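Filed under: Boards & Worktops / Gallery / Kitchen

Wood on trial: the board gallery

By Etenesh Wako, 3 Jun 2024

I don't much like galleries of chopping boards. They are nearly always shot in the first week, oiled to a shine, with a lemon and a sprig of something beside them, and they tell you nothing you couldn't have guessed from the price. So I have tried to write this one from the side of the person who has to live with the thing. Most of the page is text, and the one board I've pictured is pale maple.

A few readers wrote in October to say that I am too hard on wood. Perhaps. I own two wooden boards and I'm fond of one of them. What I object to is the talk that comes with them: that they heal themselves, that they never blunt a knife, that they will outlast your children. A board is a slab of glued strips that spends its life being hit and splashed. Some cope. Plenty don't, and the seller has usually moved on to bamboo by the time you find out.

What I look for first

Size, and I mean measured size. Wallow sells a board as "family" that I wouldn't cut a loaf on. Prikau does the opposite and makes one so large that it won't go in my sink, so it gets wiped and never properly washed. Take a tape to your own worktop before you believe either of them.

Weight comes next. A heavy board stays where you put it, and people will tell you that's the end of the matter. It isn't if you have bad wrists. I gave up lifting the big Prikau after a month and now it leans against the wall behind the bread bin, looking expensive.

On the matter of strips

Boards built from strips get a poor press from people who want a single plank. I used to be one of them. Then I had a single plank from Au, which I paid 175 for, and it cupped so badly that a tomato would roll off it. Strips move too, but they pull against each other and the whole stays flatter — or that's the theory, and so far my own have borne it out. The Workar people claim to have tested theirs over 800 washes. I asked how, and by whom, and had a very friendly reply that answered neither.

Colour is where the strips give themselves away. Makers like to call the variation "character", a word I distrust on sight. Still, I would sooner see bands of different tones than a board stained to one even brown, where you can't tell what you have bought.

On oil

I was told to oil weekly. I oil when the surface looks thirsty, perhaps twice a season, and have seen no difference worth the bother. If someone can show me two boards from the same batch, one oiled weekly and one not, I'll print the results and apologise.

The picture

Light maple, large, laid on a blue perforated metal table. The strips run across it, light and slightly darker by turns, with a stronger tan band not far from the far edge. Small toy blocks are scattered over it, and around them you see faint grain lines in the pale wood, something I'd never have expected from a shop photo. I remain unconvinced that it would stay this pale through a winter of beetroot. 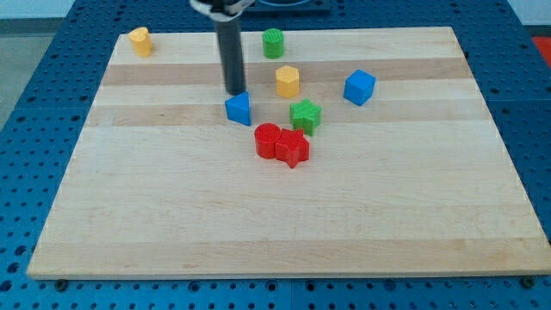 What I'd still want to know

How the underside looks, for a start. I never trust a board until I've turned it over, as makers tend to save their dullest strips for the bottom. I'd want to run a thumb along the joints as well, and to leave it on its edge by a radiator for a weekend, which is cruel but quick.

Price matters too. I've seen large maple boards listed at 361, and for that I would expect somebody to come round and chop the onions. Roughly half would seem fair to me, and I'd wait for a sale even then.

Letters about boards are welcome, particularly from anyone whose Wallow has lasted longer than mine. Please say how often you wash it, and be truthful.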